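Folding a puffer jacket so it stays folded

Posted Dec 16, 2024 in Laundry and Closets

I've been folding other people's jackets since September. Long story short, I do part-time work for a project called Jomow, which studies how to teach a robot to fold clothes by having people like me do it first with a hand-held gripper. Two fingers, no thumbs to speak of, over and over. The upside for this page is that I now have very strong opinions about puffers, and I've stopped losing the fight with the ones in my own hall closet.

The first thing I learned is to spend your time on the flattening. In our last write-up we compared two ways of starting. In one, we folded the jacket however it landed on the table. In the other, we spread it out first, sleeves straight out to the sides and collar pointing away from us. We recorded 712 folds the first way and 405 the second, and the robot that learned from the smaller, tidier pile did better with jackets it hadn't met before. It got 78 percent of them into a decent rectangle. I was surprised, I'd have bet on the bigger pile! At home it means the same thing it means in the lab: lay it out properly and the folding is the easy part.

So, my routine now:

Zip it up, all the way if you can. A zipped jacket behaves like one piece of cloth and an open one behaves like three.

Lay it face up on a table with the hem toward you. A bed is too soft, you end up pushing the jacket into the mattress and no air comes out.

Press the air out from the hem toward the collar with flat hands. Go slowly. If you rush, it all puffs up again behind you (ask me how I know).

Check the pockets before you fold anything. Tissues, mostly. Once a whole granola bar.

Bring one sleeve straight across the chest, then the other on top of it. Try to keep the cuffs inside the side seams — a cuff that sticks out will drag the whole bundle open later.

Fold from the hem up, in thirds. Press after each fold and count to five before you let go.

The hem is where I always start, gripper or no gripper. It's usually the firmest edge on a puffer, and with only two fingers you want something that pushes back a little. Pinching the middle of a puffy panel just gets you a handful of fluff and a jacket that slides around. My first week I pinched the middle every single time.

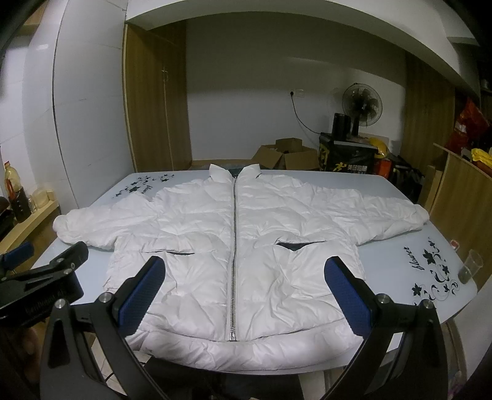
Does the robot need to watch the same jacket being folded hundreds of times?

Different jackets help more. At the Ibarra site they tried one jacket for a very long run of folds and the robot got wonderful at that jacket and hopeless at the next one, so now we swap all the time. The plan for the Zutport and Skornirport groups is 2000 folds between them, with a change of jacket every few tries.

One more thing for anybody putting puffers away for the season. Don't leave them squashed under a stack of heavy blankets. Folded loosely on the top shelf is fine, and mine go in an old pillowcase to keep the dust off. When you take one out, give it a good shake and hang it overnight before you decide it's gone flat.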